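Rundar Nesting Bowls, Set of Three: Review After One Season

Rundar sells these bowls as a set of three: one stainless steel, two plastic, sized to fit inside each other. I bought mine from the Kleinschmidt outlet in Gindaldale and have used them since November, mostly for dough, salad and washing fruit. The kitchen is small and the shelf above the counter is shallow, so stack height mattered more to me than capacity.

The steel bowl is the largest by volume. It is single wall, with a rolled rim and no graduation marks inside. The maker gives a wall thickness on the leaflet but no tolerance. Total weight of the set on my scale is 459 grams, lighter than I expected. The low weight is good for lifting the stack down and bad for whisking, when the steel bowl wanders unless it sits on a damp towel.

Release is acceptable. The steel bowl lifts out of the plastic with one hand if everything is dry. If the set is put away damp, a film of water forms between the walls and the bowls need a twist. Kaja Stankevičius, who has the earlier version with a matte rim, reports the same behavior.

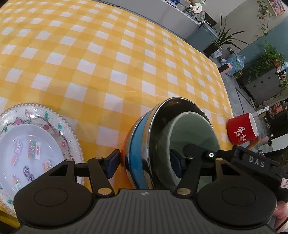
Stack height depends on how the walls sit. The plastic bowls take the steel one without wobble, and the gap at the rim is small enough that crumbs stay out but a fingertip still finds an edge. Blue shows along the rim under the steel and orange at the outside, so it is easy to tell from the side whether the full set is present. The inside of the steel bowl has room for a piece from another set; a pale green ceramic bowl goes in, and I store mine there. Ceramic against bare steel is noisy, and I would put a paper towel between them for travel.

Finish. The steel interior is polished and reflective. It shows water spots within a day and fine whisk marks within a few weeks. None of this affects use. The plastic has held its color through the top rack of the dishwasher, although the leaflet asks for hand washing and I cannot recommend ignoring it on the strength of one season.

Stability. On bare laminate the plastic bowls slide. On a tablecloth they stay put, even when stirring a stiff batter. A thin silicone ring on the base would solve this, and the competing Enda set has one.

Lids are not included. Jelle Van Wijk at the outlet told me they are sold separately and fit the plastic bowls only. I have not tried them. A dinner plate covers the steel bowl well enough for proofing.

Good: low stack height, low weight, easy to see if a bowl is missing.
Not good: no marks inside, no base ring, sticks when damp.

Rating: 4 out of 5. I would buy the set again for a narrow shelf. For heavy mixing, look at something with a thicker wall — or keep the damp towel handy.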